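Zorkau @zorkau
OK, toast thread. A couple of you asked what I've been up to with the yellow arm, so get comfortable, there are a few posts coming.

38 replies · 91 reposts

The idea is simple. I drive the arm by remote, it copies my hand, and every run gets saved: joint angles, gripper, video. Then the model trains on those runs and tries to do the whole thing by itself. I have 625 runs saved as of tonight and I still get a kick out of each one!

12 replies · 40 reposts

The job: bread off the little white dish, over to the toaster, into a slot. You do this half asleep every morning. Try doing it with stiff plastic fingers and no sense of touch and you'll look at your breakfast with new respect.

9 replies · 57 reposts

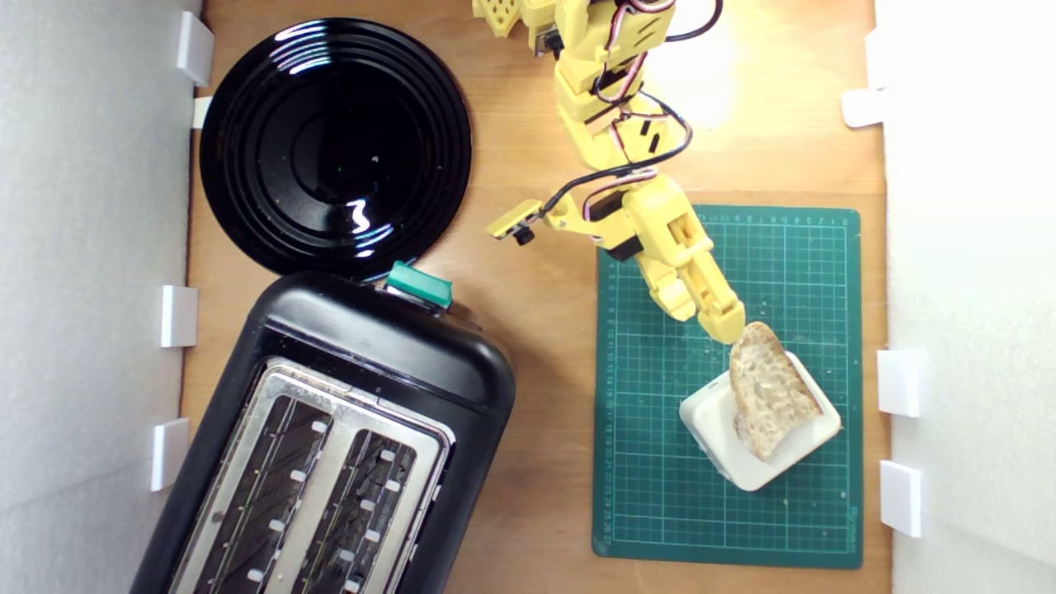 Aguirre, August

I love this part of the run. Gripper right at the top end of the slice, bread lying on a slant across the dish, and now I have to decide how hard to squeeze. It's a rustic loaf full of holes, so a good pinch in one place is a mashed crust half an inch over.

17 replies · 103 reposts

I've been turning the dish between runs on purpose. Straight, tilted, tilted the other way, a bit closer to the toaster, a bit farther. My first batch had it in the same spot every time and the model learned that spot beautifully and nothing else, haha. Move the dish an inch and it grabbed air with total confidence.

22 replies · 88 reposts

Usman Siddiqui gave me the best tip so far: slow down BEFORE the grasp and stay slow until the bread is clear of the dish. I used to rush in and then fix it with little wiggles, and guess what, the model learned the wiggles too. Threw out those runs and did them over. So much smoother!!

14 replies · 76 reposts

Crumbs on the cutting mat: yes, I see them. I wipe it down every so often and leave it alone in between, I want the model to see a kitchen kind of mess.

31 replies · 64 reposts

For whoever asked about the recording software, it's Trilix, plus 2 small scripts of mine that trim the dead time at the start of each run. I'll post the scripts once I've cleaned up the variable names (they are bad, you would laugh).

8 replies · 45 reposts

Goal is 682 runs before I train again, then I'll let it try on its own and post whatever happens, flops included. Going back in for 6 more before bed. If you've taught an arm to handle soft food, please tell me what you did about squeeze force, I'm all ears!

26 replies · 119 reposts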